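Monthly check of the laundry and linen rooms, Odham guest house
Date: March 28, 2019
Checked by: Jozefína Kopecký

I walked through both floors in the morning, before the second wash was started. Comments are written under the points where I had something to add.

**Fire and exits**

- [x] Corridor to back door free
- [x] Extinguisher in place, seal not broken
- [ ] Lint removed from dryer filters

Dryer 2 had a thick layer of lint in the filter. I cleaned it myself, but please do it after every load, also in the evening. The pipe behind the dryer was last opened in December and should be opened again soon.

- [x] Smoke detector tested
- [ ] Nothing stored on top of the dryers

Two boxes of Gekico powder were standing there. I moved them to the lower shelf.

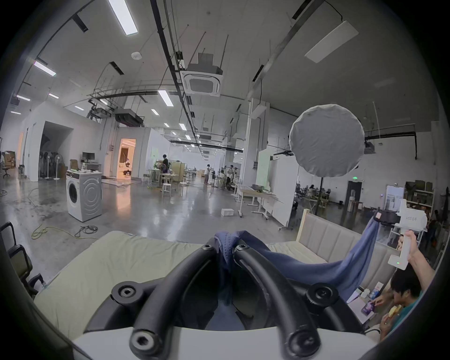 **Water and floor**

- [x] Hoses of washers without cracks
- [x] Drain open
- [ ] Floor mat lies flat

The mat by the sink is curling on one corner — a person carrying a full basket does not see it. A new one should be ordered from Fendora, size 117 x 81 cm, the same as the old one.

**Electricity**

- [x] Covers on all sockets
- [x] Iron cable without damage
- [ ] Emergency switch marked

The label has fallen off. The switch works, I tried it, but a new colleague would not know what it is for.

**Linen room, upper floor**

- [x] Shelves fixed to the wall
- [x] Ladder stands firm
- [ ] Heavy items below shoulder height

Winter blankets are again on the top shelf. Please bring them down before the Janjua group arrives, we will need them anyway.

Open points: mat, switch label, blankets, dryer pipe. I will look at them again at the next check.

J. K.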